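Purple grow lights in a shared living space - am I being unreasonable?

Started by marrowmum

Hello all, long-time reader and very occasional poster. I'm hoping for some sensible opinions from people who have lived with these lights, as my husband and I have been going back and forth over it since we got them.

We live in a ground floor flat in Bowen with windows that face the wrong way for almost everything I want to grow. I've got chillies, two trays of basil, some late tomatoes and a lemon tree that my mother gave me and which I am determined not to kill. Last September I bought a pair of Ritex panels, the red and blue sort, and I must say the basil has never looked better. It is thick and bushy and smells wonderful when you brush past it.

The trouble is the colour. The panels are on a shelf at the end of the living room and from teatime onwards we eat, read and watch telly in violet. My husband says it is like living inside a grape. I don't mind it half as much as he does, but I have noticed I can't tell whether a leaf is yellowing until I carry the pot into the kitchen, and that does seem a bit silly for a plant light.

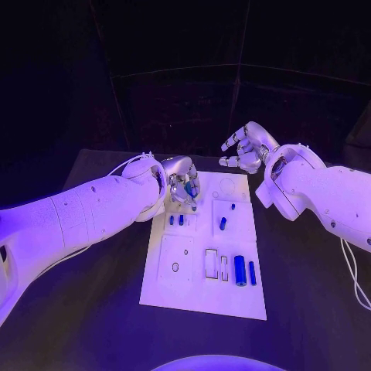
Everything white goes lavender under this sort of light

So, would you swap to white panels, or put up a curtain, or tell him to get used to it? All thoughts welcome, including his side!

---

oldcompost wrote:

I'm with your husband, sorry! I had purple ones for years and put up with it, then changed to a warm white strip and couldn't believe how much nicer the room felt. My peppers carried on just the same. Plants use a good deal of the green and yellow light as well, so a decent white lamp does them perfectly well, and you can see greenfly before they have moved in and had children.

If you do change over, keep the old panels for seedlings in a cupboard. I still bring on my lettuces that way.

---

Dorota Kubiak wrote:

I will stick up for the purple, if only so there is a bit of balance on this page. I've had mine over the African violets and a shelf of cuttings for a long while now, and my electricity use went down when I moved to them from the big old tubes. They run cool too, so I can have them quite low over the pots without scorching anything.

I do agree about the colour being hard to live with in a sitting room. Mine are in the box room with the door shut, and I take a little torch in with me when I check the leaves. A plain white torch shows up yellow patches very well, and it is a good deal cheaper than new lamps. Before you spend any money, might you have a corner of the bedroom or a hallway that would do?

---

marrowmum wrote:

Dorota, the torch is a lovely simple idea and I feel daft for not thinking of it. There's no box room sadly, and the hallway is where the bicycles live. I did measure the alcove by the boiler and it is 34 inches wide, so one panel might just squeeze in there, but the lemon tree certainly won't.

---

tiseck_terry wrote:

Can't agree that they're cheaper to run, Dorota. You went from old tubes to LEDs, and that's where your saving came from. A white LED of the same wattage costs exactly the same to run. The colour makes no odds to the meter.

To the original question, I'd go white for the lemon and anything else you like to look at. I have a Ratden 40 watt bar over mine and it sits nicely above a sideboard without looking like a nightclub. And put it on a timer. I give mine up to 15 hours in the dark months and it has flowered well, though I know others will say that's too much.

---

oldcompost wrote:

That is too much, Terry, and I think you know it! Mine get a proper night's rest.

---

Dorota Kubiak wrote:

Fair point about the tubes, Terry, I hadn't separated the two in my mind. I still think the violets flower better under the purple but I've never grown them side by side, so I shan't argue it any further.

---

marrowmum wrote:

Thank you all ever so much. I read the whole thread out over supper and himself was very pleased with oldcompost. We have settled on a white bar for the lemon and the tomatoes, and one of the purple panels is going in the alcove with the basil and a torch on a hook. Terry, does your bar come with its own brackets or did you have to buy those separately?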